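Ritska Desk Set: Owner's Guide
Section 4. Clearing the table and sorting your pens

Right, you've got the drawers in and the shelf level (if the shelf still wobbles, go back to Section 3 and do the back screws again, I'll wait). Now for my favourite bit! This section covers the yellow bin, the mesh wastebasket and every pen you own. Set aside 30 minutes if it's one person's desk. A family desk takes me most of an afternoon, but then I do stop to draw on things.

What you need

The yellow plastic bin
The black mesh wastebasket
A pad of scrap paper, plain if you have it
A damp cloth and a dry one
A jam jar or mug for the pens that pass
Spare refills, if you keep them

Before you start

1. Take everything off the tabletop. I mean everything, including the lamp and that little dish of paper clips. Put it on the floor or a chair for now.

2. Wipe the top with the damp cloth, then go over it with the dry one. White tops show ink like you wouldn't believe, so have a good look along the front edge where your wrist rests.

3. Put the yellow bin at the back left of the table and the wastebasket next to it. If you're left-handed, swap the whole lot over to the other side. You want to be able to drop a pen into either one without getting up.

Note: the wastebasket is meant for the floor once you've finished. I have it up on the table for sorting and put it down afterwards, and yes, I wipe the bottom of it first.

Caution: don't stand the yellow bin on a radiator shelf or in a hot window. Mine spent one August on a south-facing sill and it has never sat flat since.

Gathering the pens

4. Empty every drawer, pot and pencil case straight into the yellow bin. Don't look at them yet! If you start looking you'll start testing, and then you'll be sat there with half a drawer done and a cold cup of tea.

5. Check coat pockets, handbags, the car, the kitchen drawer with the batteries in it and down the side of the sofa. Radek Havlíček, who tried out this guide before we printed it, got 80 pens out of a two-bedroom flat and was quite put out about it.

6. Pick out anything that isn't a pen. Rulers and scissors go in the long drawer. Rubbers and sharpeners go in the small tray from Section 2.

Testing

7. Take one pen at a time. Cap off or button down, and draw a row of loops on the scrap paper. Loops are better than straight lines, as a tired ballpoint will often manage a line and then give up on the first curve.

8. If it writes, it goes in the jar.

9. If it skips, warm the tip between your fingers for a moment and have another go. Still skipping? Put it to one side with the refillables, if it comes apart, or in the wastebasket if it doesn't.

10. If it leaks, straight in the wastebasket, wrapped in a bit of the scrap paper. Ink goes through mesh. I have a stain on a carpet in Tunstall that can vouch for this.

Note: check what your council will take before you empty the basket. Some places have a collection point for old pens, and it's worth a look.

Changing a refill

Plenty of the nicer pens unscrew just at or above the grip, and it seems a shame to bin one when all it wants is a new middle.

11. Hold the pen tip up over the scrap paper, with one hand on the grip and the other on the barrel.

12. Unscrew it gently. If it won't budge, wrap a rubber band round the grip and try again. Please don't use pliers, they chew up chrome in no time.

13. Catch the spring! It will be round the refill or sitting loose inside the tip section, and it's far happier on the floor than you'd like it to be.

14. Lay the old refill next to the new one. They should be the same length. If the new one is a touch too long the pen won't close, and if it's short the tip won't come out far enough to write.

15. Spring back on, refill in, screw the two halves together until they just meet. Click or twist a few times and do your loops again.

Caution: springs and small metal tips are a choking hazard. Keep them away from little ones and from the cat.

Cleaning the grips

Rubbery grips pick up a sort of grey fluff from pencil cases, and old ones can go tacky. A wipe with the damp cloth and a dot of washing-up liquid sorts out most of them. Dry them properly before they go in the jar. If a grip is still sticky the next day it has had it, I'm afraid, and I've never found a cure that lasted. Chrome parts only need the dry cloth.

Putting it all back

16. Put the jar where your writing hand falls. For me that's front right, just in from the corner.

17. Whatever is left in the yellow bin is your spare stock. Coloured ones together, black and blue together, with a band round each bunch. The bin then slides onto the lower shelf, long side facing out.

18. Empty the wastebasket and put it on the floor by the left leg.

19. Bring back the lamp and anything else you really use. The paper clip dish can come back too, if you must.

If something goes wrong

The bin won't slide onto the shelf: you've got the shelf in upside down. The lip goes to the back.

The wastebasket rocks: press the rim down evenly with both hands on a hard floor.

Ink on the tabletop: damp cloth first, then a little rubbing alcohol on cotton wool, tried on the underside before you go anywhere near the top.

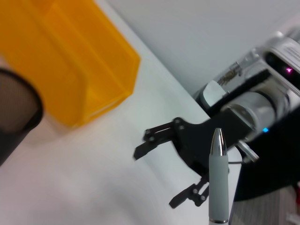
Smaranda Bogdan
Guides and instructions, Ritska

I look after the pages for the desk sets and the Zestora shelf range. Section 5 carries on with the cable tray, and you'll want the small screwdriver for that one.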